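How to Set Suspension Sag on a Track Bike

Posted September 19, 2018 by Noreen Bhutto

Sag is the first thing to set on any bike you take to a track, and it costs nothing but an hour in the garage. Most riders who come to me complaining about front end push or a rear that pumps out of corners have never measured it. They have turned clickers. Clickers change damping, and damping can't be judged until the springs are holding the bike at the right height.

The method below is the one we use for club racers at Skokville. It works on any sport bike with adjustable preload at both ends.

What you need

A tape measure marked in millimeters
Masking tape and a marker
A rear paddock stand
A C-spanner or shock collar tool
The right socket or wrench for your fork caps
A zip tie
Two helpers
A notebook

Wear your full gear when you do this. Leathers, boots, helmet, gloves and back protector add a fair amount of weight, and it all sits high on the bike. Put fuel in the tank to the level you normally start a session with. Set tire pressures before you begin and leave them alone.

Step 1: Measure the rear fully extended

Get the rear wheel completely off the ground with no load on the shock. A paddock stand under the swingarm won't do it, as the bike's weight is still on the spring. Have one helper pull the bike over onto its side stand while the other lifts at the subframe until the wheel hangs free.

Put a small square of tape on the tail section directly above the axle and mark a cross on it. Measure from the axle center to the cross. Write this down as R1. On the bike I used for these notes, R1 was 494 mm.

The mark has to be straight above the axle. If it's forward or back by much, the numbers will be off, and you'll chase an error that isn't there.
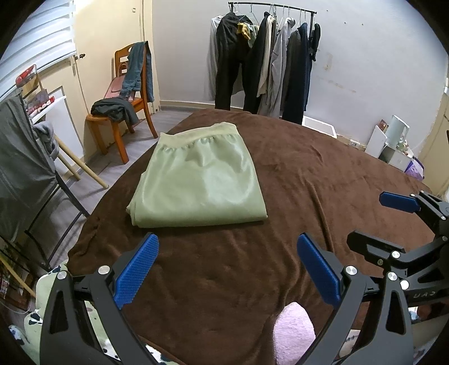
Step 2: Measure the rear with the bike's own weight

Set the bike on both wheels and have a helper hold it upright at the bars with one finger on each side. Push down on the seat firmly, then let it rise slowly. Measure and write it down. Now lift the tail slightly, let it settle, and measure again. The two numbers will differ by a few millimeters from friction in the linkage and the shock seal. Add them and divide by two. Call the result R2.

R1 minus R2 is your static sag. For a track bike you want 5 to 10 mm at the rear.

If the two readings in this step are more than 5 mm apart, stop and look at the linkage. Dry bearings are the usual cause. Clean and grease them before going any further.

Step 3: Measure the rear with you on it

Get on in full gear. One helper steadies the front of the bike. Put both feet on the pegs and sit in your normal position on the straight, which for most people means well back in the seat with elbows slightly bent. Don't sit bolt upright.

The second helper pushes down on the tail, lets it rise slowly, and measures. Then lifts, lets it settle, and measures again. Average the two as before. Call this R3.

R1 minus R3 is your rider sag. Aim for 25 to 35 mm. I start people at 30.

Step 4: Adjust the rear preload

If rider sag is too large, add preload. If it's too small, take some out. Loosen the upper lock ring on the shock, turn the lower ring, and count full turns. Most shocks have a thread pitch of 1 or 1.5 mm, so one turn moves the ring by that much. Because of the linkage, the change at the axle will be bigger than the change at the ring.

Clean the threads with a brush before you turn anything. Grit will ruin an aluminum collar in half a turn.

Remeasure static and rider sag after every change. Don't trust arithmetic here.

Step 5: Do the same at the front

Put a zip tie around one fork tube, snug against the dust seal. On an upside-down fork it goes on the lower, chromed part. Lift the front until the wheel is off the ground and measure from the seal to the casting at the bottom. That is F1. On mine it was 126 mm.

Repeat the static and rider measurements as you did at the back, averaging each pair. Front static sag should be 20 to 25 mm. Rider sag should be 30 to 40 mm.

Turn both fork caps by the same amount. Start by backing both all the way out, gently, and counting up from there, so that you know the two legs match. Yaa Nartey bought a used Radix last year that had four turns in one leg and nine in the other, and the previous owner had raced it that way for a season.

Step 6: Check the springs

Once rider sag is right, look at static sag again.

Rider sag right, static sag in range: the spring suits your weight.
Rider sag right, static sag close to zero or topped out: the spring is too soft and you are winding in preload to cover it.
Rider sag right, static sag too large: the spring is too stiff.

A rider of 235 pounds in gear will almost never get good numbers from the stock springs on a 600. Timothée Millet tried for most of a season before he changed his. Springs are sold in small steps, so go one step at a time unless the numbers are far out.
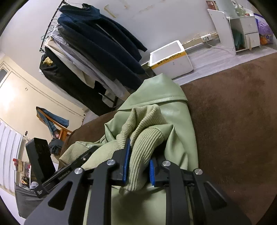

Pale green jacket with ribbed cuffs.

Step 7: Write it all down

Make a page for each bike with the date, your weight in gear, R1, R2, R3, F1, F2, F3, preload turns at each end, and tire pressures. Tape a copy inside the lid of your toolbox. When something feels wrong in the middle of a race day, you can go back to a known setting in five minutes.

Recheck sag every 1,000 track miles, after any spring change, and at the start of the season. I do mine in December when the bikes are apart anyway.

Common questions

Does raising the forks in the clamps change sag?
No. It changes geometry. Set sag first, then ride height.

Should I set damping at the same time?
Put compression and rebound at the maker's standard settings and leave them until you have ridden a full session on the new preload.

Can I do it alone?
You can get static sag alone. For rider sag you need help. The zip tie gives a rough front number from a ride across the paddock, but braking will push it further down and spoil the reading.

My numbers change every time I measure.
Check that the tape is being held at the same two points and that the same person is reading it.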